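Community > Kitchen and Table > Leftovers and Storage > Cooking for one after years of cooking for a crowd

How do I stop throwing out half of what I cook?

Shahnaz Sheikh
Posted July 2018

Hello all, I've been reading this board for a long while and finally made myself an account, so please be kind if I put this in the wrong section. My youngest moved out in the spring and for the first time since I was twenty-something I am cooking for just me. You would think that would be easy! I can make dinner for four with my eyes shut. I know how much rice goes in the pot by the sound of it. What I can't seem to do is make less of anything. I tried halving my lentils and they came out salty and burned on the bottom, and I was so annoyed that I went right back to the big pot.

So now there is always too much, and it goes into the fridge, and I eat it the next night and maybe the night after, and then I can't look at it anymore. By the weekend I am scraping it into the trash and feeling terrible, because my mother would have had something to say about that. My sister says to freeze it. I have frozen things. They go in there and I forget what they are, and one night I thawed what I was sure was chicken stew and it was applesauce.

The other half of the trouble is the table. I used to lay it properly every night, and now I catch myself standing at the counter eating out of the container with a serving spoon, or the table fills up with whatever was in my pockets and there isn't any point in clearing it for one. 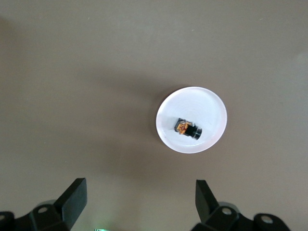

I do eat better when I sit down, I've noticed that much. I take less and I stop when I'm full. But by the time I've cooked and portioned and washed up I'm worn out, and it's nearly bedtime.

I'm not looking for a diet, and I don't want one of those meal box subscriptions (my son signed me up for a trial and the onions came individually wrapped). I'd just like to know how people who live alone keep the cooking going without wasting so much. The freezer is the small kind on top of the fridge, and I have a mountain of old plastic tubs with no lids that match. Thank you for reading all that.

Rokeya Chowdhury

Dear Shahnaz, welcome, and you put it in exactly the right section. I could have written this myself a few years back, except that in my house it was soup. I'm going to tell you what I do now, and please only take the parts that suit you, since I have a little more freezer than you do and I am also retired and have the time to fuss.

1. Keep cooking in the big pot. I know everyone says to scale down, but you said yourself you know that pot. Lentils and stews and braises like a bit of company in there. Save the small cooking for things that are naturally small, like eggs, a piece of fish, or one potato in the oven.

2. Put your own plate together first, and then deal with the rest before you sit down. This was the big change for me. If I ate first I was too comfortable to get up again, and the pot sat on the stove until it was late. Now I dish up mine, lay a lid or another plate over it, and spoon the rest out into containers. It takes me a few minutes. After that I can eat in peace knowing the kitchen is half done.

3. Get rid of the tubs with no lids. All of them! I kept mine for years because throwing them out felt wasteful, and all they did was make me cross every evening. Buy one kind of storage container in one size, from anywhere you like, so that any lid fits any bottom. Mine hold one good dinner or two small lunches. I set them out on the table while I'm filling them and it goes so much faster than balancing things on the edge of the stove.

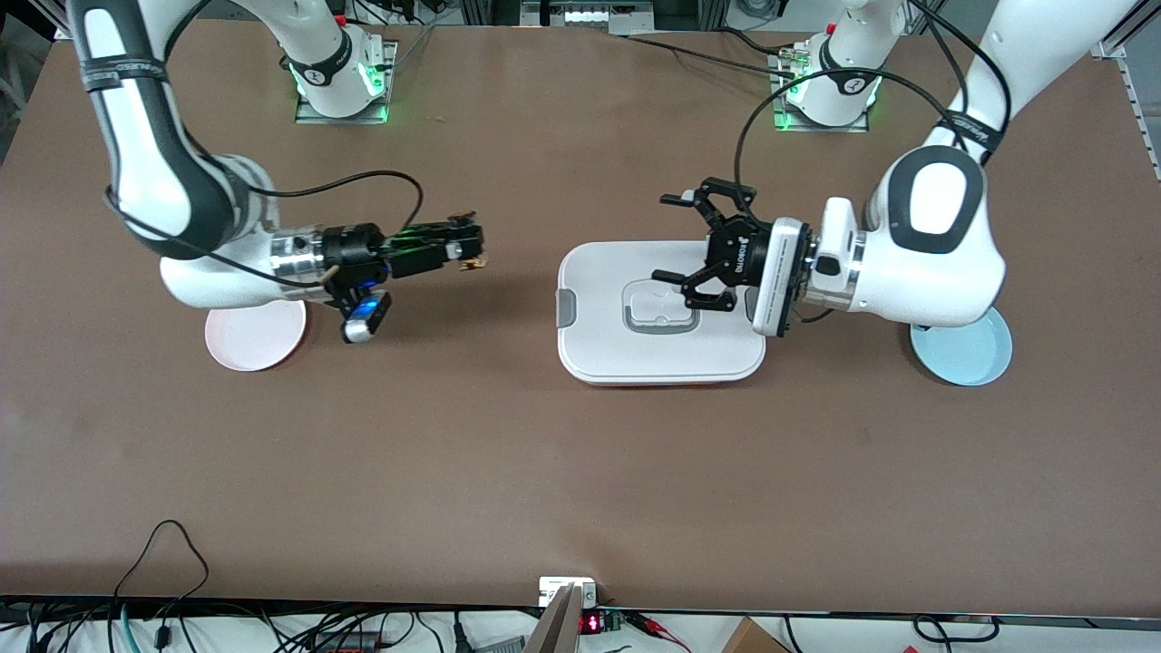

4. Write on the lid before you fill it. Masking tape and a marker, kept in the drawer with the spoons. Put what it is and the month, so "lentils, August" is plenty. Don't trust yourself to remember, I never have. You will not meet the applesauce again.

5. One portion in the fridge, everything else straight into the freezer. If there are two in the fridge I get tired of it, same as you. With a little variety in the freezer I can have Tuesday's curry on some other night entirely and be glad to see it.

6. Freeze rice flat in bags, pressed thin. Cool it quickly, get it in there the same evening, and stand the bags up like folders once they're hard. In a small freezer this makes more difference than anything else I've tried.

As for the table, I leave a placemat and a folded napkin at my end all the time now, and mail is not allowed past the salt. It sounds silly but it works on me.

Sajib Weerakoon

freeze half, label it, eat it in 3 months. thats basically it. also take a bag of something to a neighbor, mine returns the tub with cookies in it

Chathurika Marikar

I agree with most of what Rokeya wrote, though I'd say a word for halving. The burned bottom is usually the pot being too wide for the amount, so the water cooks off before the lentils are soft. Use your smallest saucepan with a lid that fits, turn the burner lower than you think, and check at 30 minutes instead of going by habit. For salt, hold it all back until the end and add it by tasting. I had to unlearn my hands a bit there, because they had been salting for a family for so long.

Soups I still make big. Rice I make small and fresh, as I don't care for it out of the freezer, but my husband never minded it, so do try it and see which of us you are.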